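3.2 Where the paper napkin goes after the meal

The interviews gave us far more than we had hoped for on this point! We went in expecting to talk mostly about cloth napkins, their care and their slow retreat to holidays, and instead people in Ultport wanted to tell us about paper. Of the 213 households that kept a table diary for us in April, 47 used cloth at least once a week. All the others reached for paper at nearly every meal, and many had firm views on what a paper napkin may decently be used for once the eating is over.

The most common second use was wiping. A napkin that has spent dinner on someone's lap is balled up and pushed over the tabletop before it is thrown out, and diarists had a rich vocabulary for this (one family calls it "the last lap", which delighted us). Older respondents often disapproved. They had grown up with a dishcloth for the table and a napkin for the mouth, and mixing the two struck them as bad manners, even with no guests in the house. Younger respondents saw thrift in it: the napkin is already dirty, so why dirty a cloth as well?

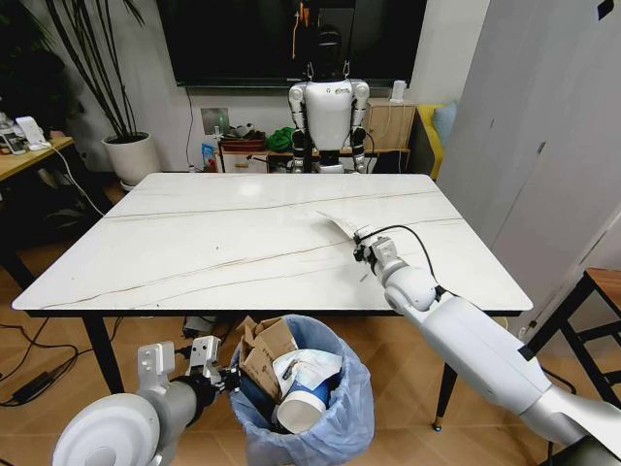
Figure 4. Crumpled paper napkin on a white marble-patterned table, with a lined trash bin on the floor in front.

The type of table matters more than we first thought. Households that had bought one of the smooth Zusoswood tops wiped with paper far more often than those with the older oiled tables from the Burkel workshops, where paper was said to shed and leave fluff in the grain. Several diarists dated the change in their habits to the year 2000, when the Burkel showroom closed and smooth tops became the easy thing to buy. We love this detail, and we did not ask for it. It came up again and again in the free-text boxes at the back of the diary.

Bins deserve their own paragraph. In the Chien district, where kitchens are small and people eat in them, the bin tends to live within arm's reach of the table, and 30 households there described sweeping crumbs straight over the edge into it. Elsewhere the bin is shut away in a cupboard, and the used napkins gather on a plate until someone gets up. That plate has an etiquette too (you don't put it in front of the cook), and we return to it in Section 4, together with the Sunday meals, where cloth makes its strongest showing.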